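Notes for the seed-saving talk, Pesbridge hall, tea first

**Hello and settle down (5 minutes)**

- Thank Sumaiya for having me back. Mention I've been saving beans for eight years and still lose a few to mould.
- Ask who has a jam jar of something unlabelled in a drawer. (I have two!)

**Drying**

- Leave the pods on the plant as long as you dare – mine stayed out until they rattled, then we had that wet week and I brought the lot in on trays.
- The fingernail test. If it leaves a dent, give them another fortnight.
- Tell the Lyle story if they look sleepy: seeds on the boiler, cooked the lot.

**Sorting on the table**

- Use a pale surface and pale crockery, it makes dark seeds so much easier to check. I do mine by the window with the radio on.
- Tip out a few at a time. Wrinkled, split or nibbled ones go to one side, the good ones in the bowl.
- Any little dish will do for the second lot. Slide here, bowl on the left and the small brown dish near the middle – let them look while I have a sip of water.
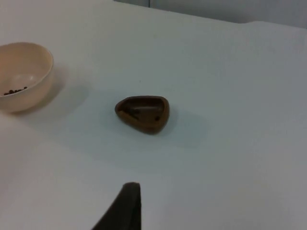

**Storing**

- Paper envelopes, then a tin. Write the name AND the year, you will not remember.
- Some 600 seeds went round at the last swap in April, and Ezekiel is still asking what his were.
- Pass the Wametti envelopes along the rows now, one each please, and check the back row got theirs.

**Questions**

- If runner beans crossing comes up, hand over to Trinity, she knows far more than me.
- Chairs need stacking by the piano afterwards.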